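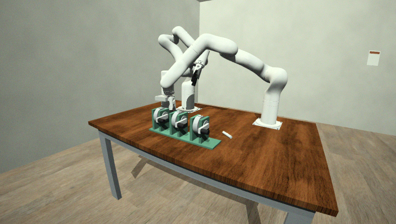
Corwin Astley
Bat repair and finishing, Bamwood shop

Saturday, September 28, 2024

Eight bats back from the Khumalo Field fall league, all with the Plendura finish, all described on the tags as "dead." Not one says dead how. One tag says "dead (bad)."

Started with the cupped maple models. Hung each one by the knob on a loop of cord and tapped the barrel with the hard rubber mallet. Five ring the way they should. Two give a short thud with a buzz behind it. The last has a crack in the handle you could mail a letter through, so I'm comfortable agreeing with the tag.

The buzzers both come from the August batch, the ones dipped during the humid week when I wrote in this book, in capital letters, DO NOT DIP TODAY. Turned back to check. The handwriting under it saying "dipped, looks fine" is also mine.

Scraped a patch on the first buzzer, just above the label. The Plendura comes up in soft curls instead of chipping, so it never cured all the way through. Under it the grain is closed and clean. I'd like to blame the coating for the buzz but the second bat has the same soft skin and a hairline running up from the taper, and the hairline is a much better suspect. Put the first one under the lamp again with this in mind. Found a hairline there too, shorter, on the side facing the label. Somebody has been hitting with the label toward the pitcher. Somebody has possibly been hitting with the label toward the pitcher all season. 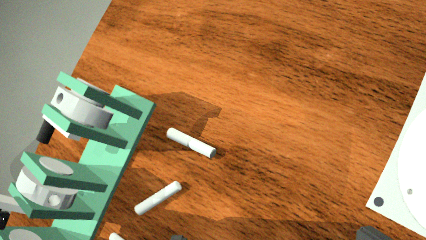
Green fixture on the wooden tabletop, with a white collar between the two upper plates.

Grips next. The Rernico tape is holding on the sweaty end and lifting at the top, the opposite of last year. Rewrapped one bat starting from the knob with a half overlap, and one with the old quarter overlap. The half overlap feels thick and I kind of hate it, but the top edge is lying flat. Leaving both on the radiator shelf until Monday to see which one gives up first.

Weighed the five good ones while they were down. The league manager's theory is that the bats are getting heavier as the season goes on. They're at the weight we shipped them, except one, which had a wad of pine tar under the grip. I've taken it off and will hear about it.

Sanding: went from 220 to 400 on the scraped patch and tried one thin wipe of Plendura by hand. Wipes on nicely, levels by itself, still tacky when I locked up. Don't touch it. If you're reading this because you touched it, there's mineral spirits under the sink.

Price of being wrong: 900 dollars if we replace the whole August batch. Before anybody proposes that, I want the rest of the batch called in and tapped. Same mallet, same cord, and no tapping while the compressor is running – I redid two bats this morning for that reason.

For October:
Hygrometer on the wall by the dip tank, where I can't claim I missed it.
New tags with a line for what's wrong.
Ask Rernico if the tape adhesive changed.
Sticker on the barrel showing which way the label goes. Larger than the last sticker.

Cracked one is in the scrap bin. The manager wants it back for the clubhouse wall, so fish it out before Tuesday's pickup.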